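Getow Tabletop Cell, Equipment Plan and Budget
Project report, second draft
Yu-na Yeo and Jarlath Ní Chonaill
17 February 2022

Status
Mount is in. Table is taped. Arm not ordered yet, that's what most of this report is for. Jarlath did the quotes, Yu-na did the table and the object list. Sections on safety and training are still in the other file, will merge before final.

What we are trying to buy
One small arm, one gripper, one fixed camera, and enough kitchen stuff to run pick and place trials on. The course gives each team 1,000 dollars for everything except the arm. Arm comes out of the lab line and needs its own sign-off, so we have to pick a model and defend it. We are planning on keeping the mount we have no matter which arm wins.

Arm options
Brirnent. Shorter reach, lighter. Bolts are a different pattern from our foot plate so we would need an adapter. Sales rep was quick to answer. Ships with its own control box, which eats bench space under the table.

Plilonport. Longer reach, gets to the near edge of the table from the back where the mount sits. Heavier. Software is older and the manual has whole pages missing (we asked, they sent the same PDF again). Adapter is included in the quote.

Yoon. Looked at it in January, dropped it. Lead time ran past the end of term.

We recommend Plilonport. Main reason is reach. The mount is at the far edge, and a lot of our trials start with something down by the near edge, like the cutting board. With Brirnent we would have to move the mount in or shrink the work area, and the tape would all need redoing. Jarlath still thinks the software is going to cost us two weeks. Yu-na thinks one. We put two in the schedule.

Budget, outside the arm
Gripper with spare finger pads: 282 dollars. This is the biggest single item and the one we are least able to cut.
Camera and bracket: borrowed from the department, zero, but we should hold money for a replacement cable.
Table objects: mostly brought from home or thrift store. Receipts in the shared folder except the cutting board, which Yu-na is not claiming.
Tape: blue masking tape. Buy more than you think. We went thru the first roll faster than planned because strips got pulled up and relaid.
Contingency: whatever is left. We do not want to spend it before the arm is bolted down.

Table layout
Blue tape on the brown top, splits it into cells. Cells are not all the same size and that's on purpose, small ones are for the precision trials. Lines are laid in short pieces, easier to fix one piece than pull a whole run. Some lines are a bit crooked. Camera calibration does not use the tape so we left them.

If we get a second table next year, budget for a printed mat. Tape is cheap but the hours are not.

Object list and why it matters for buying
The gripper choice depends on what it has to hold so we picked objects first. Mug, because of the handle, and it can be set down sideways so the grasp is different each time. Wooden knife, long and thin. Lemon slices, flat, and they overlap, so the fingers need to get under one without dragging the next. Cutting board with a metal handle on the side, for the push and drag trials. Mug tree, the hard one. Pegs stick out at angles, and when it is on its side there is no obvious place to grab.

The cheaper gripper we looked at had fingers too thick for the slices. That settled it pretty much. We did not price a suction tool. Maybe we should of.

Schedule
Week 1, sign-off and order.
Weeks 2 and 3, delivery. Meanwhile finish object list, write the trial sheets.
Week 4, bolt arm to mount, power on, no objects on the table.
Week 5, software. Continues into the next week, see above.
After that trials, starting with the mug.

Risks
Delivery slips. Nothing we can do except order early.
Bolt holes dont match even with the adapter. Jarlath is sending Plilonport a drawing of the foot plate before we pay.
Somebody leans on the table and shifts the mount. Want to clamp it, clamps are not in the budget yet.

What we need from the review
Yes or no on Plilonport. Yes or no on holding the contingency until the arm is in. And whether clamps come from our money or the lab's.

Table as of this draft:
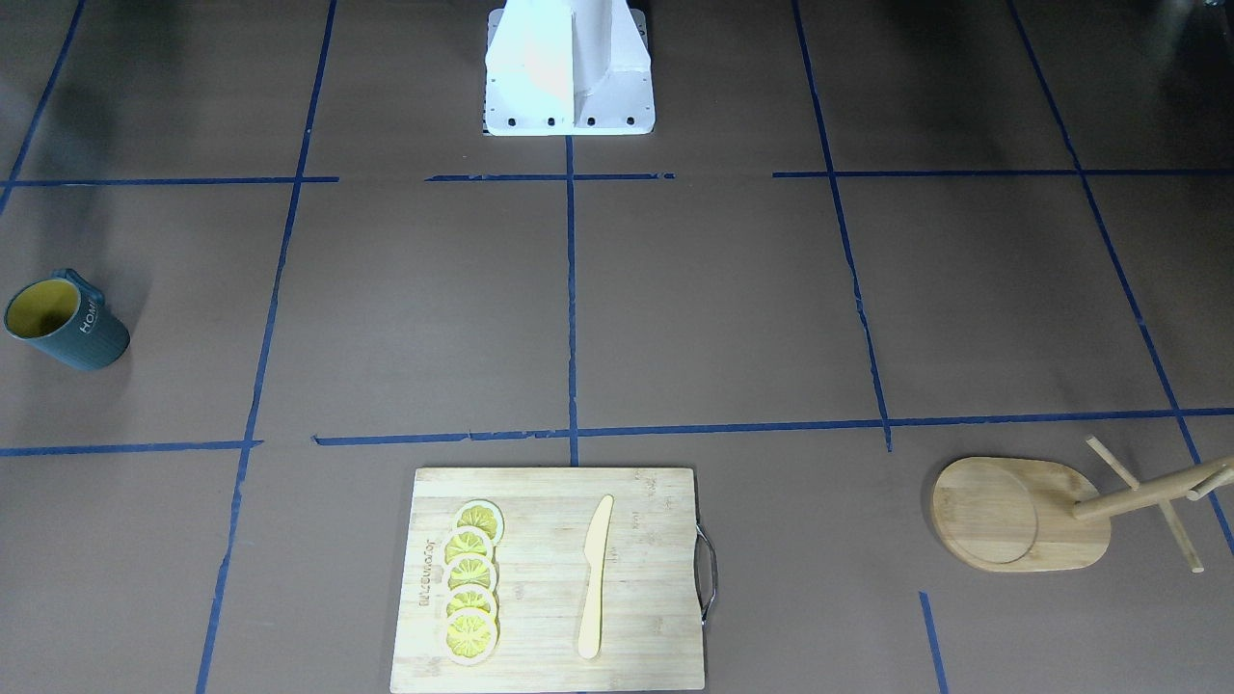
Plilonport is fine with me, but get the missing manual pages in writing before the order goes out, and price the clamps this week. They come from your money. Hold the contingency as you proposed.
Jarlath, send me a copy of the foot plate drawing too.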